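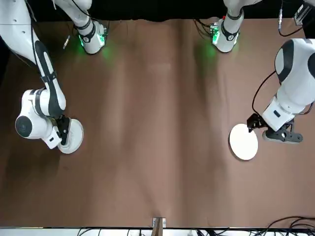
Table shuffleboard

Table shuffleboard is a game in which players slide weighted pucks down a long, narrow wooden table, trying to leave them as close as possible to the far end without letting them drop off. It is played in taverns, clubs, basements and recreation halls, and it remains one of the most sociable of all table games: the rules take a minute to learn, and the touch can take half a lifetime!

Origins

Games of sliding coins or flat weights along a board were popular in England by the 1500s, under names such as shove-groat, slide-thrift and shovelboard. The early versions used whatever came to hand, usually a coin, and the board was often just a tavern or dining table. Wealthier households had long tables built for the purpose, some of them remarkable pieces of furniture in their own right. English colonists carried the game to North America, where it settled happily into inns and later into saloons.

The shipboard and court versions, played on the floor with long cues, are a separate branch of the family. They share the name and the pleasure of knocking an opponent out of a good spot, but a player who is brilliant at one may be hopeless at the other.

The table

A full-size table is 22 feet long, although shorter models are common in homes. The playing surface, usually hard maple, is built up from many strips of wood glued side by side and sealed under a tough, glossy finish. A gutter (or alley) runs all the way around to catch fallen pucks.

Wood moves with the seasons, and a good table has adjusters underneath, called climatic adjusters, that pull or push the surface into shape. Most owners aim for a very slight dip along the middle, which helps keep a puck on the board. Regulars get to know every drift and slope of their own table, and home advantage is very real.

Powder, also called wax or cheese, is sprinkled on before play. The tiny beads let the pucks glide, and a fast powder on a clean board can make a gentle push travel an astonishing distance. Slower blends suit shorter tables.

The pucks

Pucks are also known as weights or quoits. A set has eight, four for each side, with colored caps to tell them apart. The metal body is polished on the bottom, and the cap can usually be unscrewed for replacement. Players wipe the undersides often, as a bit of grit can scratch the finish.

Play and scoring

Two players, or two teams of two, take turns sliding all eight pucks from the same end. Only the side with the leading puck scores in a round. It counts every one of its pucks that lies ahead of the opponent's best. The zones are marked one, two and three, with three at the far end. A puck hanging over the end edge is a hanger, and is worth four under most rules. Games are commonly played to 15 or 21.

So much of the fun lies in the choices. A player can lag, sending a puck quietly into scoring range; knock off, driving a rival's puck into the gutter; or block, leaving a puck in front to guard a better one behind it. The last shot of a round, called the hammer, is precious, and a well-placed hammer can wipe out everything that came before it.

Technique

Beginners normally stand square to the table and release the puck from the fingertips with a smooth follow-through. Many experienced players prefer to run a finger along the side rail as a guide, which keeps the line wonderfully steady. Others put spin on the puck so that it curls around a blocker late in its run. Long games reward a soft hand far more than a strong one.

Local leagues

Small leagues keep plenty of house traditions alive. The Gikcombe league, which plays on Thursday evenings, has 27 teams and closes its season each June with an open doubles night at the Trullitz Hall. Its longest-serving scorekeeper, Angelica Galang, has written up 566 matches in a row of green ledgers, including an epic final that ran to 86 rounds. The league also plays a variant called Pakemero, in which a puck touching the side edge counts double, and games run to 60. It is a wild, swingy version, and newcomers tend to love it.

See also

Shove ha'penny
Curling
Deck shuffleboard
Sjoelen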